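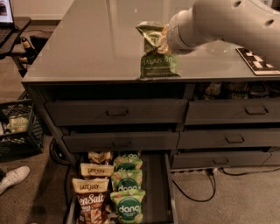

# How to run a lunch-and-learn people don't dread

Somewhere in your building there is a sign-up sheet for a session called "Managing Stress Before It Manages You." It has three names on it, and one of them is the person who taped it up.

I ran wellness programs at Geltcombe for longer than I care to add up, and I have presented to a full room, a half-full room and a room containing Roy Bunting and his soup. Most of what follows I learned from the soup end of the scale.

## 1. Pick a problem, then shrink it

"Stress" is too big. So is "sleep," and "finances" is so big it frightens people. Take the thing down to a size somebody might mention in an elevator:

- What to say when your manager emails at 10 p.m.
- How to talk to a parent about giving up driving
- Getting back to sleep at 3 a.m. without picking up the phone

Our best-attended talk ever was the driving one. Kalliopi Liapis gave it, and she'd had the conversation with her own father the month before. It hadn't gone well, and she said so. People stayed to ask her questions until the next meeting threw them out.

## 2. Find one ally per department

Company-wide email is where invitations go to lie down. We sent one to 3000 employees and got 15 replies, four of them out-of-office messages.

Ask a supervisor in each department to bring it up out loud at a staff meeting. Give them two sentences, written out. If you give them a flyer they will forward the flyer, and you're back to email.

## 3. Keep it to 25 minutes

A lunch break has to hold the walk over, the microwave line and the walk back. Plan for 25 minutes of talk and 15 of questions, and let people leave between the two without having to climb over anyone. Put the empty chairs near the door. They'll go there anyway.

## 4. Be careful with the title on the calendar

Calendars are often visible to coworkers. Nobody wants "Is It Depression?" sitting in a blue box at noon between "Budget" and "Budget (cont.)." Call it "Lunch talk" on the invitation and put the real subject in the notes. Efthymia Konstantinidis in payroll suggested this to me, kindly, after I had scheduled "Drinking: How Much Is Too Much?" and invited her whole team by name.

## 5. Explain confidentiality early

Do it in the first two minutes, in plain words:

1. What the EAP is, and that it's free to use.
2. What the employer gets to see. (Check your contract before you say this part.)
3. How to call, with the number on something they can pocket.

Skip the attendance sheet. Count heads from the back of the room and write the number down later.

## 6. Follow up once

Send one short note the next day with the phone number and a single page of tips. Pieter De Smet used to send a survey with 79 questions. He got one back, and it was mostly about the parking.

## Before you book the room

- Check that no other meeting has it
- Test the projector, then plan to do without it
- Print the phone cards
- Order 75 percent of the sandwiches you think you need, and make sure some are vegetarian
- Ask Roy if he's coming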